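Wian Hlongwane wants to talk about bins

I had a whole list of questions ready for Wian Hlongwane, and I got to ask maybe four of them. He'd pulled a chair out for me, he'd poured the coffee, and before I had my notebook open he was off.

"People think a bin is a bin," he said. "You put stuff in, you take stuff out. Fine. But look at how much time you lose in there!"

Wian has spent 11 years thinking about sorting and storage, first in the parts room at Durico and now at Somik, where he looks after the mixed bins – the ones where everything ends up together, with no trays and no dividers. I'd assumed that was just the messy corner every workplace has. He was very patient with me about this.

"Mixed is a choice," he told me. "If I give every item its own slot, I need 188 slots, and half of them sit there doing nothing. If I let things share, I need a lot less shelf. But then somebody has to dig. So how do you make the digging easy?"

His answer starts with the sides. He's a big believer in slopes. Straight walls make corners, he says, and corners are where small things go to hide. With a slanted wall the item slides back toward the middle and you can get your fingers under it. He showed me with a pencil and a baking dish, which I did not expect, and I have to say the pencil behaved exactly as promised.

Then there's the floor. I asked whether he ever lines his bins, with foam or felt or something like that. He made a face.

"We tried felt for one whole March. Everything sticks in it, crumbs, dust, little bits of tape. A bare metal floor gets ugly and I don't care. Scratches are fine. I like to see where a bin has been used."

We got on to fruit somehow. I think I brought it up, since my own kitchen has a bowl where the bananas sit on top of batteries, keys and a tape measure (don't judge me). Wian lit up. He loves a banana as a test item. It's curved, it rolls in a way you can't guess, and it bruises if you're rough with it.

"A box is easy. A box tells you where to hold it. A banana, you have to decide. And you have to keep the heavy stuff off it, so give it its own side."

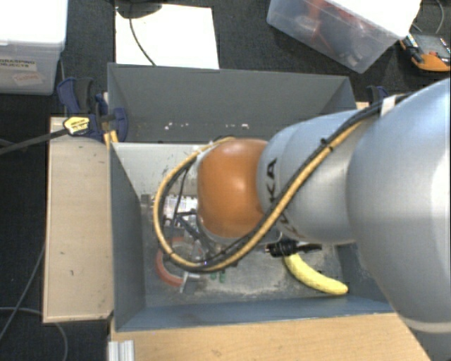 A banana on the right of the bin floor, the clutter over on the left.

I wondered if all this carries over to a normal house. He thinks so, though he's a bit sheepish about his own. He keeps 2 mixed bins at home, one by the back door and one under the stairs, and the one under the stairs is, in his words, "a disgrace." His sister once went looking for a flashlight in it and came back with three phone chargers and a whisk.

So what should the rest of us do? Pick a bin that's wider than it is deep, he says. Leave a good patch of floor showing. Put the soft things in last, and once in a while tip the whole lot out and look at it.

"You'll find something you bought twice," he said, getting up to rinse the cups. "I found three of the same screwdriver. I gave one to my neighbor and he already had it."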